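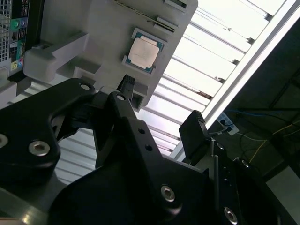 Chapter 2
The Processor and Its Socket

Welcome to the part of the course most students have been waiting for! In Chapter 1 you learned to open a case safely and name what you found inside. Now we get to the small square part that does the computing, and to the place on the board where it lives.

A desktop processor is a modest thing to hold. It has a thin base, called the substrate, and on top of that a metal lid called the heat spreader. The lid carries heat away from the silicon underneath, and its colour varies a little from maker to maker. Turn over a typical chip and you will find either rows of flat gold pads or a forest of fine pins. Either way, keep your fingers off them. Hold the chip by its edges, every time, even when you are only moving it from one side of the bench to the other.

The other half of the story is the socket. Find it before you pick up the chip. With the tower lying on its side and the panel off, look near the middle of the motherboard for a metal retention frame with a thin wire lever beside it. The memory slots are usually close by, and they make a handy landmark when the board is crowded.
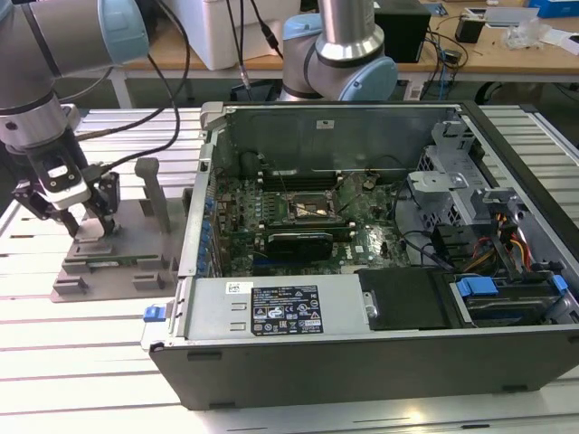 Figure 2.1 An open tower on its side. The CPU socket, near the centre of the motherboard, is empty. Memory slots run above it and the graphics card sits below.

Take a minute with Figure 2.1 and trace the power cables from the drive area. Knowing where they go will save you a lot of grief in the lab, where a stray cable across the socket is a favourite nuisance.

In this chapter you will:

match a processor to a socket
open and close a retention frame
line up the corner marks on chip and socket
apply thermal paste and seat a cooler

Before you start

You will need your wrist strap, a clean bench and the Brukora parts tray from your kit. Allow 60 minutes for Lab 2A. Students at the Hullville campus should sign out a practice board first; the sign-out sheet is kept with the Safavi toolkits.

Key terms: substrate, heat spreader, socket, retention frame, load lever, thermal paste

2.1 Reading a Socket

Every socket is built for a particular family of chips, and the wrong chip will not sit flat in it. Never press to make it fit. Start with the board's manual and look up the socket name, then check it against the label on the processor's box.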